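**Part-time housekeeper, Sequeira guest house, Terdale**

We are looking for one person to join the housekeeping team from August. The job is 20 hours a week, mornings only, starting at 9.

You will change beds, clean guest rooms and bathrooms, and run the laundry. Guests stay for a week or more, so some rooms only need fresh towels and a tidy. Hotel experience helps, but we will train you. You need to be able to climb two flights of stairs with linen.

Pay is $280 a week for the first month, then reviewed. Uniform and lunch are provided. The bus from Brimimville stops at the gate.

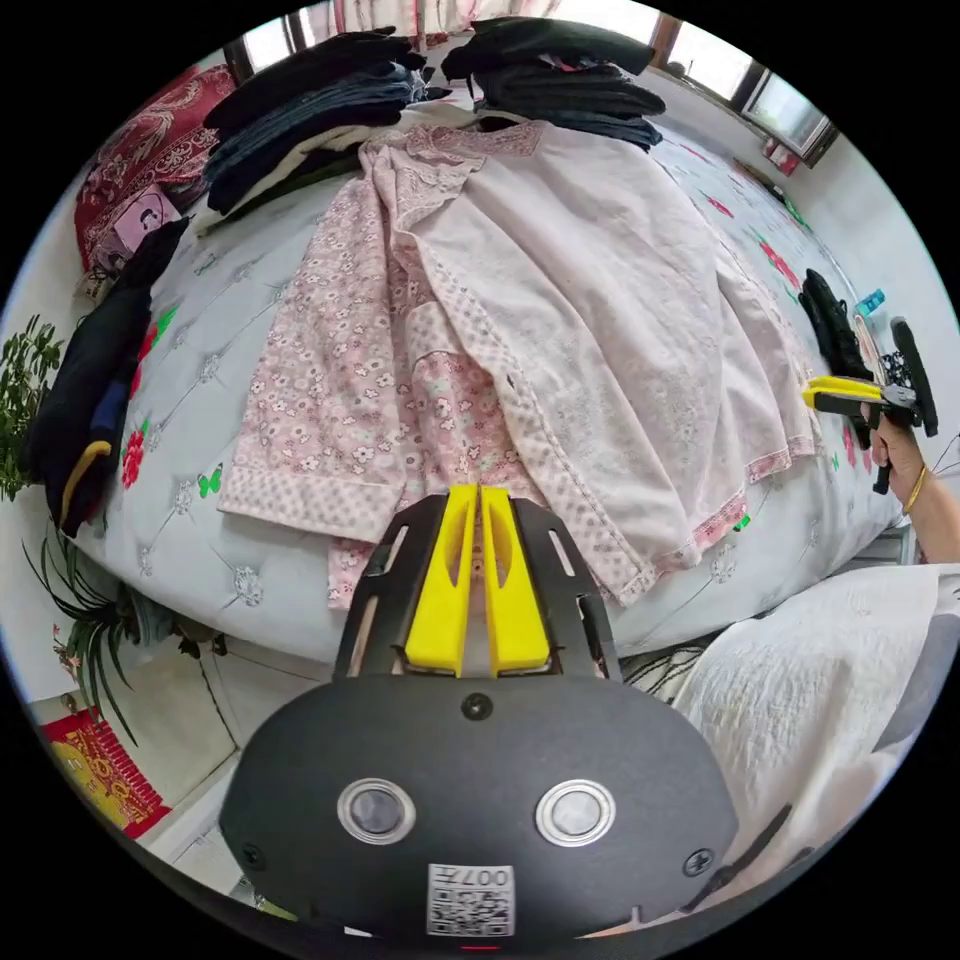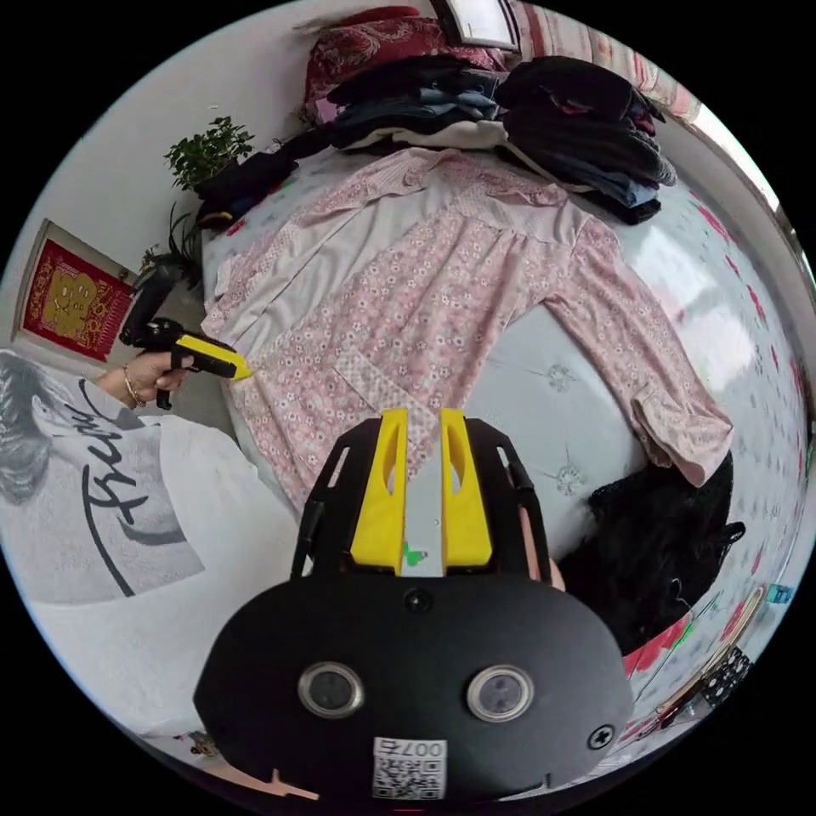
To apply, write a short letter with the names of two people we can call. Send it to Celeste Guerreiro, Sequeira, 914 Skitia Road, Terdale, or drop it at the front desk before noon. Please say which mornings you can't work.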